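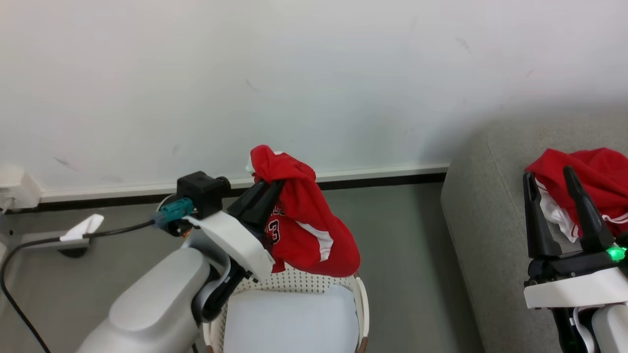 **Notes: Can it do the laundry yet?**
Prarkutthorpe, September 2, 2026. 20 minutes plus questions. Water on the left side of the lectern, please.

**Open**

Short answer first: no. Say it, wait, then go on. People came for the argument.

Look at the jersey. One gripper has hold of it and it's hanging in folds over the basket. Ask the room what they would do with it next. Most will say "shake it out" without thinking. Then ask them to write down how.

**Picking up is the easy part**

- Two fingers close on fabric, fabric goes up. I'm happy to give them that one.
- Being held tells you very little about the garment. Where is the hem? Which side has the number? Is a sleeve hole inside out?
- A mug keeps its shape when you lift it. A shirt makes up a new one every time.
- There's a second red garment crumpled on the sofa. Same color family, white trim again. Ask: if these two end up in one heap, where does one stop?

(If someone shouts "just use better cameras," take it now. Seeing the edge helps. You still have to get a finger under it.)

**The Temetti numbers**

Go slowly here, I rushed it in March.

- Tymofii Skoryk ran 400 attempts at Temetti: one garment out of a basket, folded, put on a shelf.
- 300 got the garment out of the basket. That is the figure on the poster.
- 200 ended in something he would put on a shelf.
- So half. And he picked the garments himself. No fitted sheets, no socks, no bra straps.

Tymofii doesn't hide any of this, so don't make it sound like a scandal. My complaint is with whoever made the poster.

**Shop floor, quickly**

Hnat Maksymiv at Horen will tell you his line works, and it does. Same carton, same height, same side up, and a person at the end of the belt who clears jams. Ask him what that person's job title is. He laughs, but he does answer.

Skip the Nechyporuk story if we're past the halfway mark. It's long and the punch line needs the hinge drawing.

**What would change my mind**

- A basket I packed, in a room I chose.
- Nobody standing by to reset it.
- Failures counted from the first touch, including the ones where the operator "had a feeling."
- The whole load. I don't care about the best shirt.

I would take slow. Slow is fine, it can run all night. What I won't take is a machine that leaves me half the pile and a chair to sit in while I watch it.

**Questions**

Likely first one: "How long, then?" Don't give a year. I gave one in March and Hnat still brings it up.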